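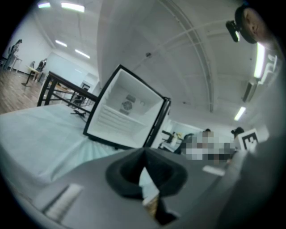
Le doigt souple est la pièce qui s'use le plus vite sur une pince tenue à la main, et celle dont les défauts se voient le plus tard. Les notes qui suivent concernent le moulage, le montage et les essais à l'atelier partagé d'Istthorpe. Elles supposent une coque déjà imprimée et un mécanisme de serrage qui coulisse librement. Le bout en caoutchouc noir comporte une fente centrale et un creux au sommet : ces deux zones déterminent presque tout le comportement du doigt, et ce sont les premières à contrôler au démoulage. Pour les essais d'ouverture de porte, un mini-réfrigérateur posé sur une table nappée suffit.

Choix de l'élastomère

Prendre une dureté Shore A de 35. Plus tendre, le doigt se vrille dès que l'effort n'est pas dans l'axe. Plus dur, il glisse sur les chants laqués et marque les joints de porte. Le produit Wogan en deux composants convient s'il est brassé lentement, en raclant les bords du gobelet. Noter la date d'ouverture sur les flacons ; un durcisseur resté mal fermé donne des pièces collantes en surface.

Le pigment noir s'ajoute dans la partie A avant le mélange. Un excès de pigment ramollit la pièce de façon sensible.

Moule

Imprimer le moule en deux coques, avec plan de joint sur les flancs et jamais sur la face de contact. Poncer l'intérieur au papier grain 120, à sec, puis dépoussiérer à l'air comprimé. Ne pas chercher le poli : une face trop lisse adhère bien au verre et très mal au reste. Les stries d'impression orientées dans le sens de la fermeture sont à supprimer complètement, celles qui lui sont perpendiculaires peuvent rester.

Le noyau de la fente se fait avec une lame de laiton de 3 mm, arrondie aux extrémités. Une extrémité à angle vif amorce une déchirure. Enduire la lame de vaseline, très peu, et l'extraire avant d'ouvrir les coques.

Couler en filet mince, par le point le plus bas si le moule le permet. Tapoter, laisser remonter les bulles, compléter. Si l'atelier est froid, doubler le temps de prise indiqué sur le flacon. Un doigt démoulé trop tôt garde l'empreinte des pouces.

Montage sur la coque

Dégraisser l'embase à l'alcool isopropylique. Emboîter le doigt à sec une première fois et vérifier que la fente reste droite. Si elle s'ouvre d'un côté, l'embase est trop large et il faut reprendre la coque à la lime demi-ronde. Coller seulement ensuite, au primaire puis à la cyanoacrylate, par points. Un cordon continu rigidifie la base et empêche le remplacement.

Sur une coque gris clair, tracer les repères au crayon gras. Le feutre migre dans les couches d'impression et ne part plus.

Les plaquettes striées se posent après le doigt. Vérifier à l'ongle que les arêtes sont franches. Des arêtes écrasées viennent d'une première couche trop basse, à corriger dans le réglage de l'imprimante et non au cutter.

Les vis de la coque se serrent en croix, au tournevis manuel. La visseuse Zorkmont de l'établi commun a un couple minimal trop élevé pour des inserts à chaud ; elle en a déjà arraché plusieurs.

Essais sur porte

Caler l'appareil sur lequel on essaie. Une nappe glisse sur un plateau de table et l'appareil pivote au lieu de s'ouvrir, ce qui fausse la lecture de l'effort. Intercaler un tapis antidérapant sous la nappe, ou la retirer.

Procéder dans cet ordre : prise sur le chant de la porte, ouverture lente, relâchement, fermeture en poussant avec le dos du doigt. La commande de température vient en dernier. Un bouton rond se tourne avec le bout du doigt appuyé au centre, fente parallèle au repère ; par les côtés, le caoutchouc se tord et revient d'un coup.

Si les gestes sont filmés avec une caméra frontale, régler son inclinaison bras fléchis, les yeux sur la pince. Réglée debout et tête droite, elle vise trop haut dès que l'on se penche. Fixer le panneau qui porte le marqueur carré sur un support rigide et mat. Un marqueur gondolé est détecté par intermittence, et les reflets des tubes du plafond produisent le même symptôme ; incliner légèrement le panneau avant de mettre en cause la calibration.

Les plis de nappe devant la pince sont à aplatir entre deux séries. Ils se prennent dans la fente.

Usure et remplacement

Notre doigt le plus ancien a tenu 1 596 cycles d'ouverture avant l'apparition d'une fissure au fond de la fente. Le suivant a lâché nettement plus tôt, sur une bulle. Examiner la fente en l'écartant entre deux doigts, sous une lampe rasante. Toute ligne mate et claire sur le noir est une amorce : changer la pièce.

Pour décoller un doigt usé, passer un fil de nylon sous la base en sciant. Pas de chaleur, la coque se déforme avant que la colle ne cède.

Nettoyage à l'eau savonneuse, séchage à l'air, talc interdit. Le talc améliore l'aspect et supprime l'adhérence pour plusieurs jours. Stocker les doigts de rechange à plat, séparés par du papier sulfurisé, dans le bac Vornness du bas. Ceux coulés en mai sont légèrement trop longs et demandent une reprise de l'embase.

Les fichiers du moule sont sur le poste près de l'entrée, dossier « pince ». La version à jour est celle d'Aisyah Osman ; l'ancienne n'a pas les évents et se remplit mal dans la pointe.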